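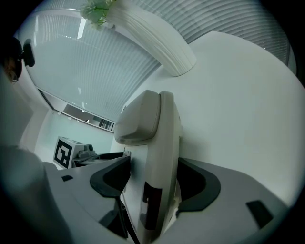

Chapter 2
Reading a Household Water Bill

Most households in Arinley receive a water bill every two months. The bill has more than one kind of charge on it, and the charges are worked out in different ways. This chapter explains how to find each one, how the usage figure is reached, and what to check before paying.

A water meter records the total amount of water that has passed through it since it was installed. It does not start over at the beginning of a billing period. To find the usage for a period, the utility subtracts the previous reading from the current one. If the previous reading was 490 units and the current reading is 893 units, the household used 403 units. Both readings should be printed on the bill, usually near the top.

The size of a unit varies from one utility to another. Some bill by the gallon, some by the thousand gallons, and some by the hundred cubic feet. A household that moves from Arinley to Camedwood may see a much smaller number on its bill without having used any less water. Always look for the unit before comparing two bills.

Fixed and variable charges

The fixed charge, sometimes called a base or service charge, is the same whether a household uses a lot of water or none at all. It pays for pipes, meters and billing. The variable charge depends on usage. In many towns the price per unit goes up once usage passes a set level. This is called a tiered rate.

Sewer service is often listed separately. Few homes have a meter on the sewer line, so the utility usually estimates the sewer charge from water use. Grendwood bases it on winter readings, when little water goes to lawns and gardens.

Estimated readings

When a meter cannot be read, the utility may estimate usage from past bills. An estimated reading is often marked with the letter E. Pui-shan Su, a renter in Camedwood, received an estimated bill in October that was higher than usual. The next actual reading was lower than the estimate, and the difference was credited to her account. Section 2.2 works through her two bills line by line.

Text by Retno Pasaribu. Copyright Liem Educational Press. All rights reserved. Contact us | Back to top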